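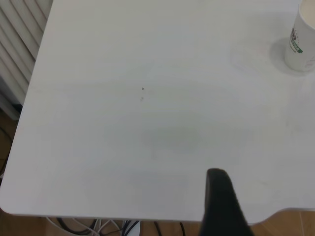
September, notebook 2, written after lunch

Sourdough drying trial, continued from the previous page

Purpose is the same as before: to find out if our starter can be dried at low heat, kept in a jar, and woken up again with flour and water without losing its strength. Thirumalai Kandasamy wants to send dried starter to the people who take the bread course in Ladasano, so it must survive the post. He asked me to write everything down, also the mistakes, and I try to do so.

Starting material. I took the rye starter (we call it Genel, the old one) and the wheat starter (Poojary, the younger one). Both were fed the evening before with equal weights of flour and water. At 7:40 Genel was domed and smelled of apple. Poojary was a little behind, so I waited with it until 9:15. I think last time I spread it too early, when it was still going up, and the flakes woke up slowly. I can not prove this.

Spreading. Baking paper on trays, starter spread with the bent spatula. The rye is difficult to spread thin because it pulls the paper with it. Wet the spatula first, then it goes. For the wheat a wet spatula makes puddles, so keep it dry. I weighed 60 g on each tray. In the last trial I put more and the middle stayed like leather while the border was already crisp.

Drying. Trays in the cabinet with the fan on low and the door open by the width of a spoon handle. Set to the lowest mark. The dial is not honest in the low part, so I put the probe thermometer on the middle shelf and followed that. It stayed under 30 °C the whole morning, except one time when somebody closed the door completely. Please do not close the door when there is a note on it! I opened it again and turned the trays.

The rye was brittle first. I did not expect this, I thought the wheat would win. Maybe the rye layer was thinner than I believed. The wheat came off the paper in big curled pieces, with a few soft spots which I broke off and threw away. Better to lose a little than to have mold in the jar.

Waking up test, flakes from the previous batch. This is the important part. I crushed the flakes in the mortar, not to powder, more like coarse salt. Then water at room temperature, stirred, left until soft, and then the flour. First feeding: nothing to see for a long time, some small bubbles at the wall of the jar in the late evening. Second feeding: clear bubbles, smell a bit like nail polish, not nice. Third feeding: the rye doubled, the smell became normal. The wheat needed one more feeding and even then it did not reach the rubber band.

I baked one test loaf from the woken rye. Dough weight 553 g before the tin. Crumb was closed at the bottom, open enough on top, taste mild. Thirumalai said it was acceptable for a first loaf and he would not put it on the course table. I agree with him. The oven was also too hot at the beginning, so the crust got dark before the inside was ready, and this is my fault and not the fault of the flakes.

About the jars. The Urnamano jars with the clip lid close well, but the rubber ring smells when it is new and flakes take the smell very quickly. Boil the rings and leave them in the air overnight. I did this with half of them. The other half are still in the box under the scale, unboiled, do not use.

Label on each jar: name of starter, flour, date of drying, my initials. In the previous batch I wrote on the lids only and afterwards the lids were exchanged in the washing, so now for two jars I can only guess which is Genel. I write on the glass from now on.

Open points:

Does it help to mix fresh flakes with dry flour before posting? Thirumalai has read that it does. I would like to try with and without, side by side, the same flour.

How much flake per envelope. We have 64 names on the list for Ladasano and what is in the jars is surely not enough. I should dry one more batch of each before we buy envelopes.

Wheat is too slow. Next time feed it twice before spreading and wait for the full rise.

Tomorrow morning: check that the wheat flakes still snap. If they bend, back to the cabinet.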